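3.2 Countertop holders and divided bins

The second group of storage items in the study is made up of small open containers that stay on the counter. Unlike drawers and cupboards, they keep their contents in view, and each opening suggests what should go into it.
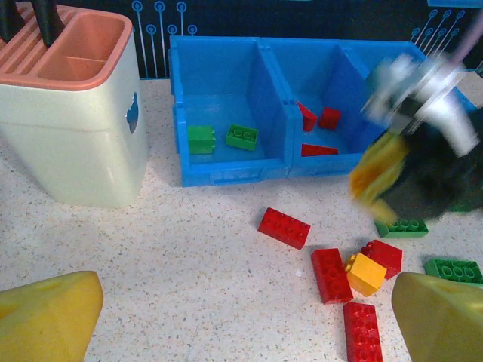 Figure 4. Container with a slotted section and an open compartment, and a blue storage bin with two compartments, on a speckled countertop.

Two types were compared. The first is a holder with openings of different shapes. In the one shown in Figure 4, the top insert has slots on the left and an open rectangular compartment on the right, and two black handles stand in the slotted part. The second type is a plain bin split by a single divider wall, here with green building blocks in its left compartment. The two sides of such a bin are open in the same way, so the bin itself gives no hint about which items belong where.

We expected this difference to affect how people put things back. Households in the Divville sample kept a tidying log through January, writing down each item they returned to a countertop container and which opening they used. The logs gave 2,683 entries from 50 households. Marilou Ocampo coded all entries, and Hiếu Quách coded a subset of 134 separately. The two coders disagreed on 8 of these, mostly over items such as scissors that could be counted as either a utensil or a tool. These were settled by discussion before the rest of the analysis.

Slotted holders were used in a steady way. Long, narrow items went into the slots, and items that did not fit went into the open part or were left beside the holder. Few households wrote down any rule for this when asked. Several said the holder "shows you" what to do. The open compartment was less predictable. It took spatulas and peelers, but also pens, rubber bands and batteries, and in some homes it had become the place for anything small that was found on the counter.

Divided bins were used in more varied ways. Where children used the bin, the most common pattern was one side for a single kind of toy and the other for everything else. Adults tended to sort by owner or by room. In both cases the sorting held for a while and then loosened, most often after the bin had been emptied in full and filled again by a different person. A label on the front made some difference, but only in homes where the person who wrote it also did most of the tidying.

Position on the counter also mattered. Containers near the back were used for storage over longer periods, and those near the front picked up items in passing – keys, mail, parts of toys. We did not ask households to move their containers, so the effect of position cannot be fully separated from the effect of container type. The follow-up in the Lirier sample, described in Section 3.4, assigned positions in advance for this purpose.

One limit of the log method should be noted. People recorded what they put away, and items that were never put away do not appear. The entries therefore describe where things go once someone has decided to tidy, and say little about how long they stood on the counter before that.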